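Can a robot do floors and wall washing in a small shop yet?

Posted by Raili Laitinen, Jan 25, 2023

We have a shop of 1,624 square feet and two of us clean it after closing. Sweeping is fine, a cheap robot vacuum does that. My trouble is stains. The speckled gray surface has tan and orange blotches with soft edges, and small dark specks that could be grit or could be part of the pattern.

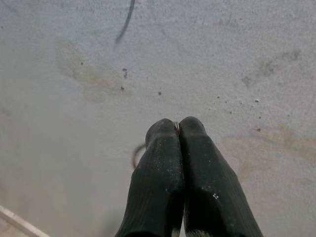 Gripper over the speckled surface, tan stains on both sides.

Is there a machine that can find these, scrub them and know when to stop? Someone quoted me for a two-arm setup called Castico and I don't want to pay for a demo.

Chun-hung Chiu

Short version, no. A robot mop goes over everything the same way. It won't scrub one blotch harder than the next. I ran a Stisier for six months and still did spots by hand on Mondays.

Man-lok Kwok

I'd split it up. Open floor is solved, more or less. Spot scrubbing can be done by an arm if somebody sets up each job, but a speckled finish is hard on the vision side. Dark fleck, dark crumb, same thing to a camera. Ask them to run it on your own stains with the lights you normally use.

Walls are further off.

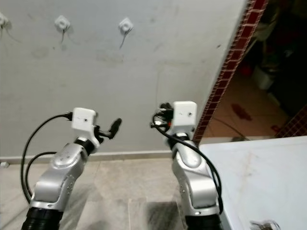 Scuffs on painted wall are light work for a person with a damp sponge, and you ease off when the paint starts to go. An arm has to be told how hard to press. Loose wires are the other thing. Anything dangling down a wall or lying across a floor needs to be tied up first, and by then you could have washed half of it. Grout lines I would keep doing with a brush.

If the quote is for more than 8 hours of setup, I'd pass for now.

Pao-chu Tam

what cleaner are you using on the tan ones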